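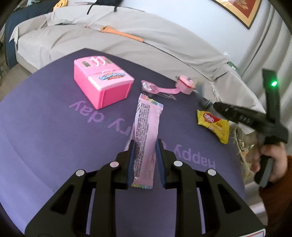 Was ist eine Dysphagietherapie?
Unter Dysphagietherapie versteht man die logopädische Behandlung von Schluckstörungen bei Kindern und Erwachsenen.

Schluckstörungen treten häufig nach einem Schlaganfall, bei Parkinson oder nach Operationen im Kopf-Hals-Bereich auf. Bei Säuglingen stehen Frühgeburtlichkeit und Fehlbildungen des Gaumens im Vordergrund.

Diagnostik
Am Anfang steht die klinische Untersuchung mit Anamnese, Prüfung der Mundmotorik und Schluckversuchen. Zur genaueren Abklärung dienen die endoskopische Untersuchung (FEES) und die Videofluoroskopie.

Behandlung
Man unterscheidet drei Ansätze. Restituierende Verfahren trainieren Kraft und Beweglichkeit der beteiligten Muskeln. Kompensatorische Verfahren verändern Haltung oder Schlucktechnik, etwa durch Anteflexion des Kopfes. Adaptive Verfahren passen Kost und Hilfsmittel an, zum Beispiel durch angedickte Getränke.

Literatur
Lorna Manalo, Efe Balogun: Schlucken und Schluckstörungen. Evangelista, 200 Seiten.
Normunds Mockus: Kostformen in der Logopädie. Brallico, 48 Seiten.

Siehe auch: Aspiration, Fazialisparese, Trachealkanüle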